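# Wash day, again

Still on laundry! I promised a proper write-up of the re-grasp idea back in March, so get the kettle on.

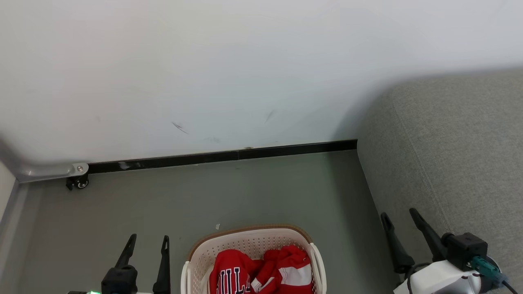 *Red kit in the basket, both grippers up, seen from the head camera.*

For anyone new, I spend my working life trying to get a two-armed robot to take clothes out of a basket one at a time. It sounds like nothing. You or I would do it while talking on the phone. But a heap of clothes has no handles, and the head camera only gets the top layer, so the robot is forever making a guess about what's joined to what. A sleeve and a pair of shorts in the same colours, all scrunched together? Good luck, little robot.

Our old method (we called it Ruto, after a long evening and no better ideas) picked the highest bit of cloth, pinched it and lifted. If two things came up, tough. Aishwarya Marar's suggestion was that we stop treating the first pinch as final. So now one arm lifts a short way and stops, the other arm takes hold a bit lower down, and the robot has a second look before it commits. If the cloth between the two grippers seems to be one piece, up it goes. If not, the lower hand lets go and tries somewhere else.

I was sure this would be painfully slow. I said so in a meeting, quite loudly, and I've been reminded of it since!

We trained on 2000 recorded grasps, nearly all of them done by Ilídio and me driving the arms by hand (my shoulders have opinions about this), then ran 100 baskets with each method. Ruto brought up more than one item in 27 of its baskets. The new one did it in nine. It does take longer per basket, but you win a lot of that back by not having to untangle things afterwards.

What still goes wrong is mostly big lettering. The second look leans heavily on colour edges, and a chunky printed letter with an outline looks an awful lot like the border between two garments. So the robot gets hold of a perfectly good shirt, decides it's two shirts, and puts it down again. And again. Our longest dither was 182 seconds, at which point Lorraine Tapsell asked if it was all right.

I want to try adding a small tug between the two hands, so it can feel whether they're joined as well as look. Ilídio thinks the fingers will slip on shiny fabric and he may well be right. I've got the wrist force readings from all the old runs, so the first job is to see if there's anything useful in them, and I'm starting on that tomorrow morning.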